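Lukcombe Colour Words

README for version 2

A list of the words people use for colours when they are talking about ordinary things at home: paint, curtains, jumpers, mugs, the car, the sky over the bus station. It has 1,576 entries so far, and every one was heard or written down in everyday use before it came to us. Paint charts and crayon boxes are wonderful, but they are somebody's job. What we wanted was the stuff people say over the garden fence!

The list began in Lukcombe as a notebook kept by the door of a reading group, after a long and very happy argument over whether a particular teapot was green or blue. It has since taken in words from Koster and Rusow, and the three places disagree with each other far more than we expected.

What is in the download

entries.csv – the main list, one word or phrase per row
places.csv – where each entry was collected, by town only
notes.txt – longer comments from the people who sent words in, lightly tidied
groups.csv – the 11 broad colour groups we sort entries into
changes.txt – what is different since the first version

Everything is plain text in UTF-8. The CSV files use commas, with double quotes round any field that contains one, and they open happily in any spreadsheet.

Columns in entries.csv

id: a number that stays with the entry for good. If an entry is removed, its number is retired.
word: the word or phrase as given, in lower case unless it is a name.
group: one of the 11 groups. Where people could not agree, the group is the one most of them picked and the column called "disputed" says yes.
said_of: what the speaker was talking about, in a word or two (door, scarf, soup).
feeling: warm, cool, neither or blank. This was optional and plenty of people skipped it.
place: Lukcombe, Koster or Rusow.
note: anything else worth keeping.

How we choose a group
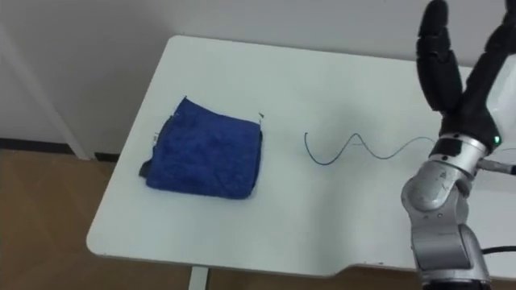

Blue is the biggest group by a long way and easily the most fun to sort. People who will call three different reds "red" without blinking will fight for the difference between navy, midnight and "school jumper". It is also the group where light causes the most trouble. Take the folded towel: royal blue across the top where it catches the light, then a darker blue down the side where the layers turn over, with a corner of dark navy cloth poking out at the bottom. We would log the towel under its lit face and put any word for the darker side in the note column. The navy cloth would have a row to itself. It sounds fussy, but doing it the same way each time means the said_of column can be trusted.

Turquoise, teal, petrol and duck egg were once shared out between blue and green. In this version they have a group of their own called between, and 39 entries moved into it. If you wrote anything that relies on the old groups, please check it before you update.

Grey and silver stay together. We did try splitting them, and hardly any of the people we asked could say where one stopped. Rusow speakers use "tin" for both, which is a lovely word and settled the matter for us.

Brown includes wood colours, and wood colours are a whole world. A floor might be honey, straw, biscuit, toast, weak tea, proper tea or, in one splendid entry from Koster, "the inside of a loaf". Pale wood gets sorted under brown even when the speaker says it is nearly white, unless they used a word that appears in the white group already. "Biscuit" is marked as disputed. It depends very much on the biscuit. 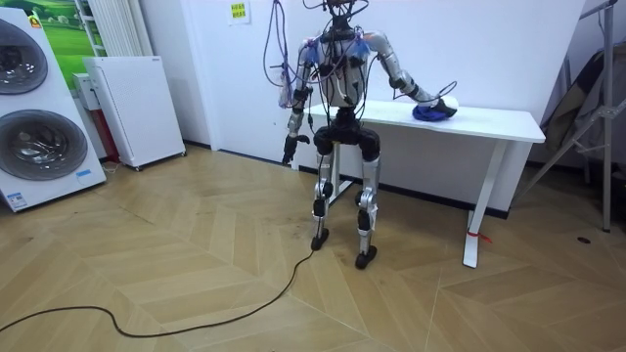

White and nearly white

This is the part we are proudest of. We had thought white would be a thin little group, and it has become one of the richest. There is chalk, milk, bone, candle, paper, old paper, fridge, tooth, and "landlord" (said of walls in all three towns, always with the same sigh). People hear white as a starting point and reach for something to add to it.

A few patterns to look out for if you are new to the list:

Whites said of walls lean towards food and dairy. Cream and milk come up again and again, and buttermilk is a strong favourite in Koster.

Whites said of furniture lean towards weather. Frost, fog and cloud are all there, and so is "drizzle", which is used for a white that has gone slightly grey.

Whites said of clothes are mostly about age and washing. "New" and "once" are both used as colour words, as in "my once shirt".

The same speaker will often change words depending on what is next to what. A surface that looks perfectly white by itself goes grey in the telling as soon as there is a whiter wall behind it, and the far end of it in shadow may earn a third word altogether.

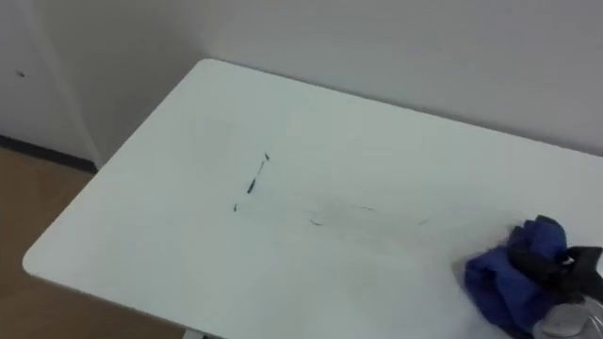
White tabletop with rounded corners, plain white wall behind.

Please do not merge white entries just because they seem to mean the same thing. "Fog" and "drizzle" were merged for a while in our working copy and we had two indignant letters, both quite right.

Using the list with Zorura

Zorura is our small search page for the list, and it reads entries.csv as it stands. Put the file in the same folder, open the page in a browser and start typing. Searches match any part of a word, so "milk" will also find buttermilk. You can narrow by place or group with the menus at the side. Disputed entries are shown with a star.

Known gaps

Most words came from adults. We would dearly love more from children, who are brilliant at this and far less polite.

Purple is thin. So is orange, apart from a great heap of words for marmalade.

Rusow has fewer entries than the other two towns, so please be careful when comparing places by simple totals.

A few phrases are probably family jokes that never got past one kitchen. We have kept them.

Sending us words

Yes please! Send the word, the town and what it was said of. A sentence showing it in use is even better – we read every one aloud. Leave out names and house numbers, and do not worry about spelling. New words are added in batches each September, and anything that arrives later waits for the next round.

Terms of use

You are free to copy, change and share the list for any purpose, as long as you mention Lukcombe Colour Words and say which version you used.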